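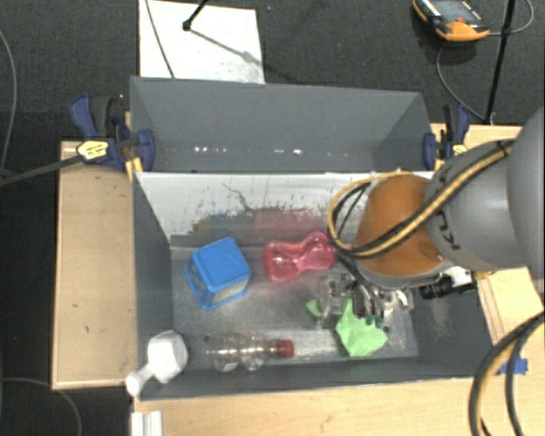 Gray two-compartment bin, front side in use.

Home Datasets Notes About Contact

4 min read

# Usora Pantry Labels

Hi, and thanks for stopping by! This is the README for Usora Pantry Labels, a set of 2,343 short text records typed up from the fronts and backs of grocery packaging. I started it because I wanted a recipe app that could understand what "1 pkt" meant, and then I kept going long after the app was dead (it's still dead, please don't ask).

All of it is text. You get one CSV, one file of notes, and a tiny script that checks the CSV for stray tabs.

## What's in a record

Each row has these columns:

- `id` - a plain number, never reused
- `name` - the product type in my own words, like "canned chickpeas"
- `net` - the net weight or volume as printed
- `net_g` - the same thing in grams, blank for liquids
- `serving` - serving size as printed
- `storage` - the storage line, if there is one
- `lang` - the main language on the label

I left brand names out on purpose. I wanted to look at how labels are worded, and the brands kept pulling my eye when I sorted the list.

## Where the labels came from

Most came from my own kitchen and from two grocery stores in Brillalville, where I live. Another 700 were typed up by people on the Lumenta mailing list, who were super generous with their time and also argued with me for most of May over whether "drained weight" deserves its own column. They won that one in spirit, but I haven't done it yet. For now drained weight goes in the notes file, keyed by `id`.

The last batch, 97 rows, is from a corner shop in Tarnness that carries a lot of imported tea and pickles. Those rows are my favorites! They're also the messiest, with stickers over the original text, so treat `serving` with some care there.

## Things that will bite you

Fractions are typed the way they were printed, so you'll see both `1/2 cup` and `0.5 cup`. The script doesn't touch them.

Storage lines are all over the place. "Keep cool and dry," "store in a cool dry place," "cool, dry storage" - I kept every version, commas and all. If you want them grouped, lowercase everything and strip the punctuation first, then do the rest by hand. I tried something smarter and it merged "refrigerate after opening" with "do not refrigerate," so I gave up on smarter.

There are 60 rows with a blank `net`. The print was smudged or torn on those and I didn't want to guess.

## Using it

Do what you like with it, including in class or at work. A link back is nice. Please don't use it for allergy advice: I never recorded ingredients, and recipes change without the front label changing.

## Fixes

Found a typo? Send me the `id` and what it should say. I go through messages in the evening, usually after 8 pm, and I'm slow but I do get there. Corrections go into the next version and the old file stays up under its old name.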